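Print this page | E-mail this page

Reading time: 6 minutes

A morning with the two-arm cell in Ashworth

Visit report by Godelieve Dijkstra

In February I went with Denise Naylor from our maintenance group to see the robot workshop in Ashworth. We had written to them in the autumn, after our own cell at Estalstead had stopped for the third time with the same gripper fault, and Jade Pilkington answered that we should come and look at how they keep theirs running. I write down what we saw, mostly for the colleagues who could not come, and I ask forgiveness if I use the wrong word for some part.

The train was late and we arrived at 9:40. The workshop is in the back of a low building, behind the joinery school, and one must ring twice. Coffee was given. Then we put on shoe covers, which surprised me, but Jade explained that the floor was painted last summer and they want to keep grit away from the cable trays.

The cell

They call it Grarnora. It is a table with two arms, one on each side, and it does household kinds of task: take a cup, put down a cup, hang it up, take it off again. The tasks are small. What they study is how long the hardware keeps its accuracy if it does such small things every day, and for this the cell is now in its 29th week. Jade keeps a paper log beside the computer log. She says that she reads the paper one and only searches in the other.

Each arm carries a two-finger gripper. Behind the gripper is a coupling ring and then the wrist. The order in which you take these apart matters very much, and at Estalstead we have been doing it wrong. We take off the gripper first with the cable still tied to the arm, and then somebody holds the gripper in one hand and looks for the connector with the other. In Ashworth they power down, free the cable, unplug it, and only then loosen the ring. The same way back, in reverse. It takes a few minutes longer. Denise wrote this in capitals.

Morning check

Callum Dawber does the morning check, and he let us follow him. He begins with power off and moves the finger linkages of each gripper by eye, that is, he looks at every joint with a lamp and does not touch yet. He looks for dust that has become gray paste at the pivots. Then he wipes the pads with a dry cloth. He was strict that no spray may go on the pads, because it stays on the cups and after this every grasp is a little different.

Next he switches on, waits for the light on each gripper, and runs open and close without an object. He listens more than he looks. A dry pivot makes a small tick near the closed end, he said, and I must admit that I heard nothing until he pointed with his finger in the air at the right moment. After the third time I believe I heard it.

Then comes the cable. The loop at the wrist must be big enough that the last joint can turn to both ends and small enough that it does not catch on the table edge. They have no number for it. Callum drives the wrist slowly to one end and to the other and watches the loop. If it pulls straight at any point, he gives it a little more length. Our own three faults were probably all from this, a connector that was pulled a little each cycle until one pin did not make contact. We replaced the gripper two times for nothing.

The mat

I would not have thought to ask about the mat, but Gifty Yakubu, who is responsible for the work surface, talked about it for a good while. The mat covers most of the tabletop and it must not creep. Before, they worked on the bare table, and the cups slid when the fingers touched them from the side. With the mat this is better, but a mat makes waves. She smooths it from the middle outward and looks along it with her head low, near to the table height. A small wave is allowed. A wave where the stand has to be placed is not allowed, for the stand then rocks and all the pegs are in a slightly wrong place.

The stand is an ordinary wooden mug tree. They tried a steel one with fixed positions and it was too easy, the arms learned only that one stand in that one place. So now they use the wooden one, and they move it and turn it between the runs.

The test we watched

Once the check was finished they ran the mug test. The right arm has to bring a mug across to the tree and hang it by the handle. Jade likes this test as a health check for the gripper because the mug has flat sides, and flat sides show at once if the two fingers do not close evenly. A round cup forgives this, a flat one turns in the grip. They stopped the program halfway so that Denise could look at the fingers from near, and this was the most useful quarter of an hour of the visit. 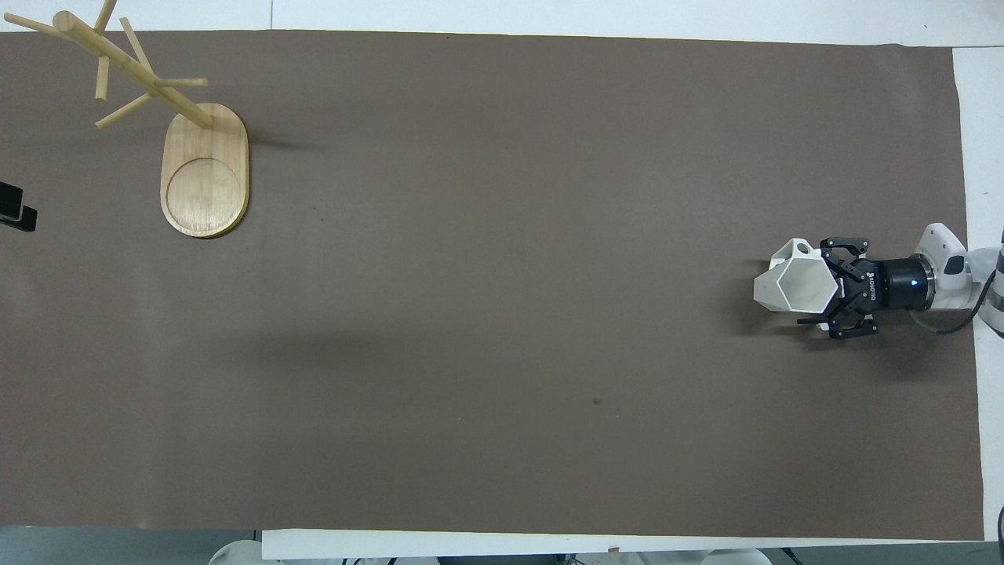 The right gripper with the white mug, the mug tree still empty on the other side of the mat.

Denise asked why the handle is held beside the upper finger and not turned away from the gripper. Callum said that both ways are permitted, and the program chooses by how the mug was standing. We both would prefer it fixed, but this is a taste of people from production.

What they replace, and when

The finger pads they change after 207 hours of running, a figure that comes from their own log and that they do not recommend to others without testing. The pivots get a very small quantity of grease at the same moment. The coupling screws are marked with a line of paint, so that one can see from a distance if a screw has moved. The cable is simply exchanged two times a year. Gifty showed us the box with old ones, and in nearly all of them the outer skin was still good and the damage was inside, close to the plug.

Spare parts come from Prandinitz and need around 3 weeks, so they keep one full gripper on the shelf. Ours stays in the supplier's warehouse, and I will raise this again. One spare cable set costs 254 in their price list, before transport – less than one afternoon of our line standing still.

We left after lunch (soup, very good). For Estalstead we will take over the order of disassembly, the paint lines and the slow turn of the wrist each morning. The paper log I will try myself for a month. Jade and Callum would like to come to us in return when the second arm is installed, and I have said yes. Whoever wants Denise's notes, with her drawing of the cable loop, can get them from her directly.

Print this page | E-mail this page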